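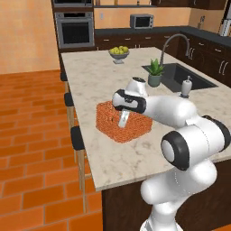
November, a little before midnight

I finally got the bread right!! Two loaves, proper ears on both of them, and the crackle when they came out was so loud that I called Virgil in from the hall to listen. He stood there with his coat half on and said it sounded like a campfire, and then he missed his bus, so he got the first slice.

What I changed: more water (400 grams for the batch, which is 80 percent, and I've always chickened out before that), and I let the dough go much longer than I usually dare. Corina Kaufmann has been telling me for ages that I bake by the clock and should look at the dough, and fine, she wins. It was jiggly and full of bubbles and I could hardly get it into the baskets without squealing. The flour is the dark one from Pascu, the mill out past Irnent. It smells like hay and a bit like honey, and I've got over half the sack left.

I keep a tally in the back of this book and these were loaves 38 and 39. Loaf 1 was a doorstop. I wish I had kept a piece of it!

The crumb is still a touch gummy at the bottom, so next time ten more minutes with the lid off. I also want to try one with walnuts, and one with caraway for Corina, who says she can't stand caraway but ate all of mine last winter.

The starter is fed and back on top of the fridge. Must buy rice flour tomorrow, and return Virgil's umbrella.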